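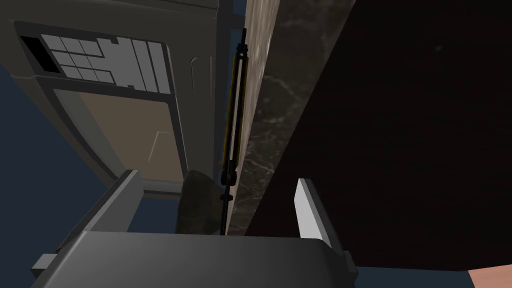

**Planning a small kitchen-manipulation setup: gripper, compute, and what I keep forgetting**

**nazmiye_a**

Hi all! I finally have a real budget and I'm so excited I've rewritten the spreadsheet every night this week. The short version: we do simulated kitchen tasks now (microwaves, cabinets, picking things up near both) and in May we want to move to a physical arm in a mock kitchen. My list so far:

- Arm with a parallel gripper, the Darance package, already quoted
- One workstation for simulation, bought first
- 632 for spare fingers and pads
- 281 for mounts, cables and a decent emergency stop
- 2000 held back, not assigned to anything

All in dollars. The arm and workstation come out of a different pot, so what I'm really asking about is the rest. What did you wish you'd put on the list? And is wrist camera plus one fixed camera enough?

**mlandry**

Love this stage of a project, enjoy it! I'd push back on the fingers, though. 632 is a lot before you know which shape you want. We bought a whole drawer of flat ones for our Hornness cell and then spent the next few months wishing they were narrower. Buy one spare pair, print a bunch of ugly test shapes, and put the rest toward a second fixed camera.

**ihor.lev**

Disagree with Mervin on spares, agree on the camera. Fingers break in the first month, when everybody is learning and driving into cabinets, and if the lead time is long you're sitting there with an arm and no hand. Two spare pairs minimum. Ask Darance how long they take to ship before you decide.

Also, use the simulation for the shopping. Load the real dimensions of the gripper housing, put it next to your cabinet and your appliance, and look from the wrist. You learn very fast how much of your view is gripper.
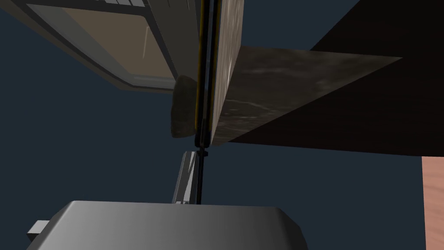 I mean the housing especially. People compare grippers by stroke and payload and grip force, and then the body of the thing takes up half of what the wrist camera sees. Try the mount farther back, try it off to one side, try it tilted, all before you pay for a bracket. It costs you an afternoon. I ended up swapping to a slimmer model on paper, and I'd never have caught that from the data sheet.

**nazmiye_a**

Oh, that's good. I had the camera mount as a single line, "bracket," like it was a screw. Going to render a few positions tonight. Does it matter much that the materials in my sim kitchen are a bit plain? The walls are just flat blue.

**ihor.lev**

For checking clearance and sight lines, no. For training anything on it, you'll want more variety, but that's a different budget (your time).

**vmaksymiv**

Jumping in for the mock kitchen, which I don't see on the list at all! Cabinets, a countertop, an appliance or two, and hinges. We got ours from a place that sells returned display units, Kovalchuk, and it was the best money of the whole project. Get doors with the same hardware you modeled. If your sim cabinet has a gas strut and the real one has a plain hinge, the door behaves completely differently and you'll end up remodeling it.

And please don't put real stone on top. It's heavy, it moves when the arm bumps the frame, and a printed marble film looks fine on camera.

**mlandry**

Vira, I'd take real stone over film any day. Film peels at the corners and reflects the lights in a way the sim never does. But yes to the display units, I'd forgotten how much we spent on cabinets.

**vmaksymiv**

Ours hasn't peeled, but we keep the lights low. Fair point about the reflections.

**lesia_y**

Small vote for a boring item: floor space and power. We had the arm in a crate for 3 weeks at Trirkmont waiting on one outlet. Call the building people before you call the vendor. And keep that 2000 unassigned as long as you can stand it!

On cameras, I'd start with the two you have. A second fixed one means another calibration to redo every time somebody nudges a stand.

**nazmiye_a**

You're all wonderful, thank you. Revised plan: two spare finger pairs if the lead time is bad and one if it isn't, filament for test shapes, camera mount as its own line, and a new section called KITCHEN with nothing in it yet but a phone number for Kovalchuk. The third camera goes on the maybe list so Mervin and Lesia can keep arguing about it.

Emailing facilities in the morning about the outlet. Does anyone remember what their arm draws when it first powers up?

**ihor.lev**

Depends on the controller, so ask Darance for the inrush figure in writing. Same email as the finger lead time.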